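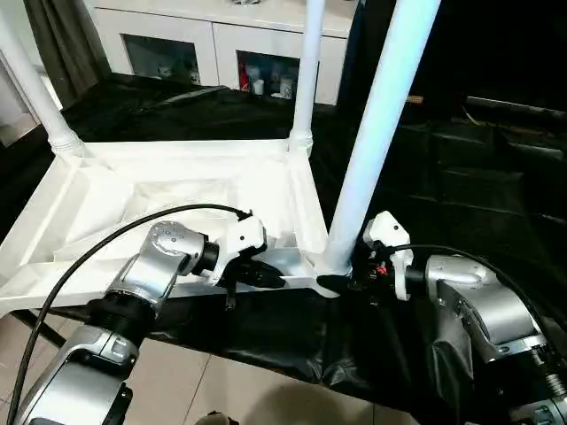 Dundik wrote after our last report that the base is the part to worry about, that posts and shelves can always be swapped, and that a stand with a tired base should go for scrap before any more money is put into it. We have taken that advice for the most part. The exception is explained under Bases.

Ekora shelving project, Itudville
Progress report to the Pană fund
Friday, July 30, 2021

Where we are

The grant covers the repair and return of 40 white plastic stands to the two pantry rooms we supply in Itudville. As of this report 20 are finished and in use. The rest are either waiting for posts or still to be washed. That puts us at the halfway mark, a little behind the plan we sent you with the application, and we expect to finish in September. We are not asking for an extension of the grant period.

The first finished stands went to the larger pantry room, which had been keeping dry goods on the floor along one wall. Cans and boxes are now off the floor there. The smaller room has received its first stands too but has not put them all up. It wants to repaint behind them first, and we agreed to wait.

Bases

A base is molded white plastic, shaped like a shallow rectangular tray, with raised rims and diagonal ribs. The posts stand at the corners. Most of the load ends up on those corners, and that is where nearly all the damage is. The ribs hold dirt but do not often crack.

We sort the bases into three groups: sound, repairable and scrap. A sound base sits flat and takes a post at every corner without any play. A repairable base has a small crack in the rim or a burr inside a socket that keeps the post from going all the way down. A scrap base has a split running from the socket out through the rim. We tried early on to mend a split corner with solvent cement and a plastic patch. It held when we pushed on it and failed when the stand was loaded and then dragged across a floor. We do not mend split corners now.

The exception to Dundik's advice is warping. Several bases came in with a slight twist from being stored on edge against a wall. We were told to scrap these. Before doing so we laid them flat under weight in the warm part of the building and left them alone. Most came back close to level and pass the same load check as the others. The ones that did not come back were cut up for sample pieces, which we use when matching posts. We would like to keep doing this, and we will mark the flattened bases underneath so that they can be found again if there is a complaint.

Washing

Washing took longer than planned. The shallow panels in the top of the base fill with a mix of flour dust and something sticky, probably syrup or juice, and it dries hard in the angles where the ribs meet the rim. A brush does not reach it well. We now soak the bases overnight in warm water with dish soap and go over the ribs with a narrow plastic scraper the next morning. Bleach was dropped after the first batch. It did not lift the dirt, and the smell stayed in the room.

Yellowed plastic is left as it is. We looked at whitening products and decided against them, as the stands are going to be covered with food boxes and the color makes no difference to the strength. The pantry rooms were asked and had no objection.

After washing, the stands are put together over heavy black plastic sheeting. It keeps grit from the floor out of the sockets, and white shavings from trimmed burrs show up well against it and can be swept together at the end. The sheeting was not in the original budget. It came to very little and was charged to supplies. It tears if a base is dragged across it, so bases are lifted.

Posts

Posts are the reason for the delay. We had assumed that white posts of the right length would all fit one another's bases. They do not. The stands were bought at different times and the later ones have a slightly wider foot. A narrow post in a wide socket will stand up on its own and look fine, then lean as soon as a shelf goes on top.

Dundik supplied replacement posts in the narrow size without trouble. The wide size was out of stock for most of the spring, and a substitute they offered was too short by a finger's width, enough to leave the top shelf out of level. We sent those back. The correct posts have now been ordered and we have been given a delivery window in August. If that slips, we will finish the stands with narrow sockets first and hold the others. The pantry rooms know this.

Every post now gets tried in its own corner before the base is passed, and then the corner and the post are marked with the same letter in pencil. It adds time at this stage and saves a good deal when a stand has to be taken apart to go through a door and put up again on the other side. Both pantry rooms have narrow doors.

Putting together

The order of work has changed a little from what we described in the application. We used to build a stand from the base up, all posts first. With older bases it works better to set one corner fully, check that the post is upright, and then do the corner diagonally across from it. The remaining posts go in last. If the base is going to rock, it shows at the second post and can be set aside without further work.

Posts are pressed in with steady pressure and not struck. A rubber mallet was used on the first few stands and left one socket with a hairline crack, which we found only when the light was behind it. That base was replaced at our cost and is not charged to the grant.

Each finished stand is loaded with water jugs and left overnight. In the morning we check the corners and look for any lean. A stand that leans is taken apart and goes back to the posts stage. This happened more than we would have liked in the spring and has been rare since the posts were matched by letter.

Money

Spending to date on replacement parts is $805. Nearly all of that is posts. The remainder went for a small number of shelves where the originals were missing. Supplies are within the amount you approved. There has been no spending on transport, as the pantry rooms have collected the finished stands themselves.

The August post order is not in the figure above. It will appear in the final report along with the receipt. We have checked it against what is left in the parts line and it fits, with a small amount remaining. If you agree, we would like to use what remains for spare posts in the wide size, given how hard they were to get. Please let us know before the end of August if you would prefer that it be returned.

What the pantry rooms have told us

The larger room is pleased to have the floor clear for mopping. It has asked whether the bottom level can be raised, since bags of rice set directly on the base are low to lift. We do not think so. Longer posts would not help, and blocks under the base would put the weight on the middle of the ribs, where it is not meant to go. We suggested keeping paper goods on the bottom and moving rice up one level, and they are trying it.

The smaller room asked about wheels. The answer is the same as for blocks. The bases have no place to fix a wheel that we would trust with a full load.

Both rooms have been given a one-page sheet on loading: heavy items low, nothing leaned against a post, empty the stand before moving it. The sheet was rewritten once after the first version turned out to be too long to tape to a wall.

Until the next report

In August we will wash the remaining bases so that nothing is waiting on us when the posts arrive. The flattened bases will be checked again at the same time, including the ones already in use, to see whether any of the twist has returned. If it has, those stands will be brought back and rebuilt on sound bases, of which we have enough set aside.

We will also try a different storage method. Bases waiting for work are now kept flat and stacked with cardboard between them. The stack is stable but the bottom ones are a nuisance to reach, and we may move to two lower stacks if there is space once the finished stands have gone out.

The final report will come to you in September with the parts receipts, the load check sheets for all of the stands and a note from each pantry room. If you want to see the stands in use before then, either room can be visited during its regular open hours.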